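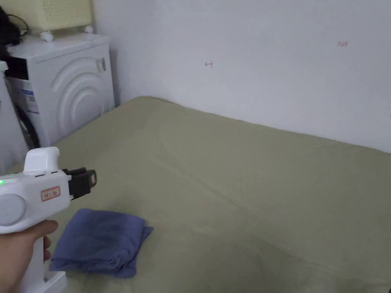
Gripper width drifts between episodes

Kundeo
Aug 13, 2022
Student project, cloth folding with a hand-held gripper. We have 319 episodes. Recorded jaw width at fully open differs between sessions, so the policy closes early. Recalibrate or discard?

Biltirel
Keep them. Log fully open and fully closed at the start of each session, then rescale width to 0–1 per session. Our club did this in February with over 600 episodes.

Bastotach
Same problem here, never fixed it. Try new jaws?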